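Workshop tips: getting a gripper to pick up clothes
Drimard Robotics Club – tips page
263 shares | 3 comments

These are notes from our folding project for anyone joining in May. Most of them came from mistakes made on club nights.

1. Cover the table. Bare worktops are slippery and the clothes slide away as the fingers close. A pale woven cloth pulled tight works well and makes strong colours easy to pick out.

2. Start with something small. Shorts are better than shirts for a first go, and a bright pair with an elastic waistband is best of all. The gathers give the fingers a ridge to pinch.

3. Stop just above the cloth and check the gap between the tips before you close them. Blunt tips need to straddle a fold – if they come down on flat fabric they push it along.
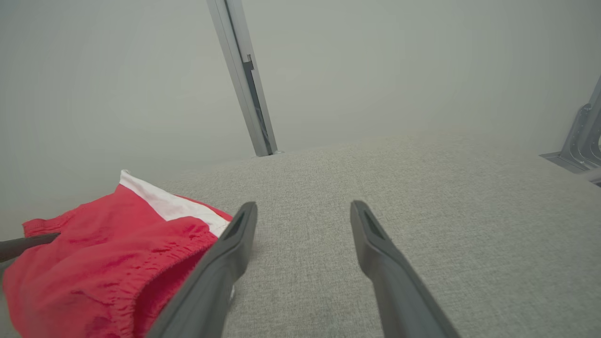
4. Crumple the garment again between tries. If you lay it out the same way each time, your program only learns one shape. We do 15 tries, then swap the garment.

5. Tighten the frame bolts before every session. A rail that has moved a few millimetres will spoil an evening's settings.

6. Keep drawstrings tucked in or take them out. They wrap round the fingers and are slow to free.

Comments (3)

Husturville Makers: Would a towel do for the table cover?

Drimard Robotics Club: Too loopy, the tips catch in it. Use something flatter.

clirkico: Tip 5 cost us almost a whole evening last term. Marker pen lines across the joints help.

Contact the club | © Drimard Robotics Club | Back to top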